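Grorkerport Utility to Re-Tag Underground Conduit Under New Marking Rules

The Grorkerport municipal utility will replace identification tags on 1518 underground access points beginning in September, following adoption of a revised marking standard for power, signal and control lines. The work covers street vaults, handholes and pedestal cabinets in the harbor district, the Bisht neighborhood and the length of Skavedstead Road.

The revised standard takes effect for new installations immediately. Existing installations must comply when they are opened for any reason, or by the end of the re-tagging program, whichever comes first.

Under the previous rules, a line was identified once, at the point where it entered a vault. Installers used stamped metal tags, adhesive labels or colored tape, and records show that all three methods are present in the harbor district, in some cases within the same vault. The revised standard requires a tag at entry, a second tag at exit and a third at any splice. Tags must carry the circuit number, the year of installation and a letter code for the type of service. Adhesive labels are no longer accepted below grade.

Naveen Bhardwaj, the utility's records engineer, told a public works meeting that the change was prompted by a review of service calls in Bisht. The review found that crews spent a large share of their time on site confirming which line they were working on before any repair could begin.

"The drawings are generally correct as to route," Bhardwaj said. "They are less reliable as to position inside the vault. Lines get moved to make room for other lines, and the drawing is not always updated."

Crews will open each access point, test the lines for identity, attach the new tags and photograph the result. The photographs will be stored with the vault record and will replace hand sketches, some of which predate the current numbering system. Where a line cannot be identified, it will be fitted with a red hold tag and left in service until its circuit can be traced from the supply end.

The utility has divided the work into 4 phases. The first covers the harbor district, where vaults are oldest and most crowded. Bisht is second, followed by the north and south sections of Skavedstead Road. Lane closures on Skavedstead Road will be limited to one direction at a time. Work in the harbor district will be done at night, starting at 8 p.m., to avoid conflict with freight traffic.

Customers should not lose service during tagging. If a line is found to have damaged insulation, the utility will schedule the repair separately and give written notice to affected addresses. Emergency repairs are exempt from the notice requirement.

Humeo, the contractor selected for the first two phases, will supply the tags and a handheld reader used to check circuit numbers against the utility's database. The tags are engraved plastic and are attached with two ties each. Under the contract, any tag that detaches or becomes unreadable during the warranty period must be replaced at the contractor's expense.

The standard also contains a section on bundling, which applies to vaults, cabinets and exposed runs inside pump stations and other utility buildings. Lines that follow the same route may share a tie only if each can be told apart at the tie by jacket color or by tag. Ties must be snug without deforming the jacket, and slack must be formed into an open loop, with no sharp bends. Power and signal lines in one bundle must be of different jacket colors, and a line may not be painted or wrapped in tape to meet the color requirement.

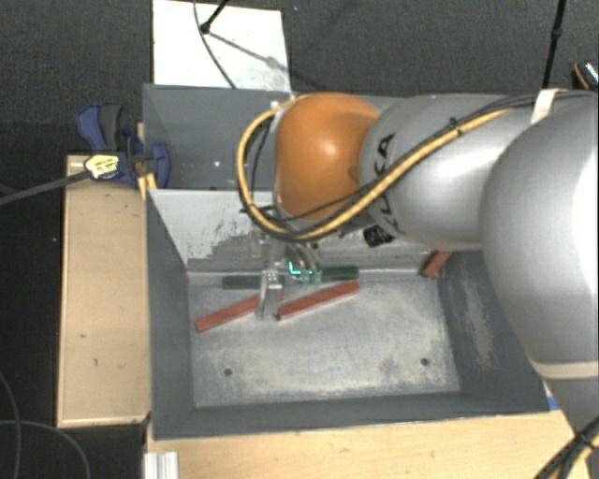 Bundling practice varied widely in the sites reviewed. In older cabinets, several lines with identical black jackets were often strapped together over their full length, leaving an installer to follow each one by hand from end to end. Mixed colors make that task easier. A thick yellow cable routed along much the same path as black ones can be followed by eye across a curved silver surface and around a wide loop, even where a small black tie holds the bundle close. The standard does not assign a particular color to a particular service, and the letter code on the tag remains the only accepted proof of what a line carries.

Azlan Latuheru, who supervises field crews for the utility, said the bundling section would have more effect on daily work than the tagging section. Tags are installed once, he said, while bundles are opened and closed each time a line is added. Crews will be required to restore a bundle to the standard before closing a vault, including bundles they did not open themselves.

Latuheru also asked that the inspection form be shortened. The draft form has more than 20 entries per access point, several of which repeat information already held in the database. A revised form is to be issued before the first phase begins.

Private contractors who hold permits to work in utility vaults must follow the same rules. Permit holders will receive a copy of the standard with their next renewal and may request it sooner from the records office. Work that does not meet the standard will be noted at inspection, and the permit holder will have 20 working days to correct it. A second failure at the same location may result in suspension of the permit.

The rules do not apply to wiring on private property past the service connection. Building owners with shared cabinets, where utility and private lines enter the same enclosure, will be contacted individually to arrange access. Owners are asked to clear stored material away from cabinet doors before the scheduled visit.

A schedule of night work in the harbor district will be posted at the utility's service counter. Dates for Bisht and Skavedstead Road will be set after the first phase has been inspected and accepted.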